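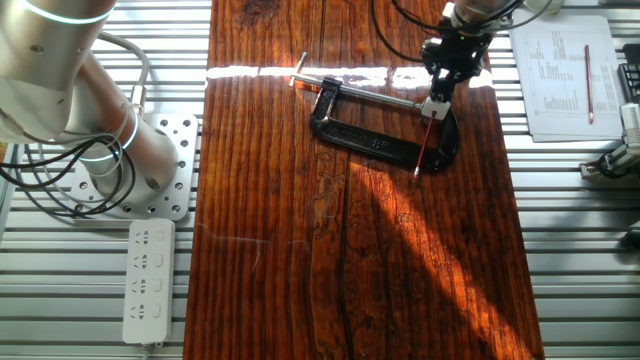 Black C-clamp on the board, with the sun coming in

I finally gave up on the Lamont awards broadcast somewhere in the second hour, and I say that as someone who has watched every one of them since I was small enough to be sent to bed before Best Picture (my sister Morag Kerr used to tell me the winners through the wall!). It dragged. The host was sweet, but the jokes went on and on, and the musical number had 13 dancers and no tune.

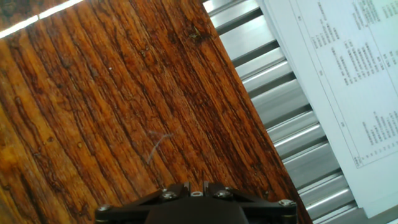
Wood grain, close up

What I did love was Ailsa Lindsay's red carpet hour on Takero. She lets people finish their sentences, which you hardly ever get now, and when she talked to the sound crew from Mollent they looked so pleased to be asked anything at all. I could have watched a whole evening of that.

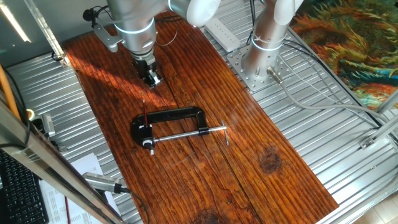 The long plank and its dark knot

My little recap last September got 808 comments, most of them arguing about one dress, so do be kind to each other this time. I'm making a pot of tea and watching the speeches I missed, and I'll put my favorites up tomorrow.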